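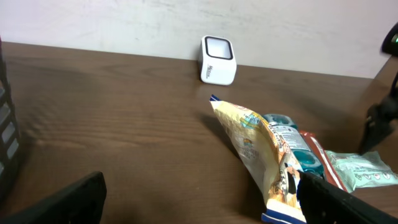 Mechthild Oberholzer wrote to say that her snacks always end up in one heap on the table by Wednesday, however tidily she puts them out, and could we please do a page on keeping small packets in order without buying a new cupboard.

The method below is the one I use at home in Cotby. It suits bags of snacks, blister packs of sweets or mints, long thin packets and the soft pouches that never stand up by themselves. You need a clear bit of table, a shallow box, a few clips and a marker pen. A shoebox lid will do to begin with.

Step 1. Bring everything to one place

Go round the kitchen, the coat pockets and the car, and put every packet on the table. Leave it in a pile for now. Wipe out the drawer or shelf where the packets normally live while it is empty, and let it dry before anything goes back.

Step 2. Check the dates and the seals

Look at the date on each packet. On crinkly bags it is often printed near the top seal, where the folds hide it, so flatten the edge with your thumb. Anything opened and gone soft goes in the bin. Unopened packets that are crushed are usually fine to keep, but put them at the front so they get eaten first.

Step 3. Sort by shape

I used to sort by sweet and savoury and it never lasted. Shape works better in a small space. Make a group for puffed-up bags, one for stiff packs with moulded compartments, one for narrow packets and one for flat pouches. If you have only one of something, put it with whatever it stacks against best.

Step 4. Pack the box

Stiff packs go in first, on their long edge, along one side of the box. They make a sort of wall. Narrow packets stand next to them. Flat pouches are filed upright behind, like envelopes – smooth the crumples out and fold the top over once if there is spare plastic. Puffed bags go in last. Don't press them down, and don't pile anything on top.

My box is a Kombo tray, 20 cm deep, which is deeper than I would choose again. Small packets disappear at the bottom.

Step 5. Deal with opened bags

Push the air out gently, roll the top down at least two turns and clip it in the middle. For a wide bag use two clips, one near each end. Write the day you opened it on the clip with the marker, or on a bit of tape if the clip is dark. Blister packs can go back as they are, provided the unused compartments are still sealed.

Step 6. Decide where the box lives

Keep it away from the cooker and out of direct sun. If it has to stay on the table, push it back against the wall so the front stays free for plates. Mine was by the kettle until March, and the steam made the cardboard sag.

Keeping it going

Go through the box before you write the shopping list. When a packet is finished, the wrapper goes straight out. New packets go behind the old ones of the same shape.

Edeltraud Leitner asked whether glass jars would be better. For loose nuts and biscuits, yes. For wrapped things I find they waste space, and you lose the date and the ingredients as soon as the packet is thrown away. If anyone in the house has an allergy, keep the printed packet.

We use cookies to remember your settings. Accept | Manage choices

© 2023 Curnthorpe Household Pages | Contact | Back to top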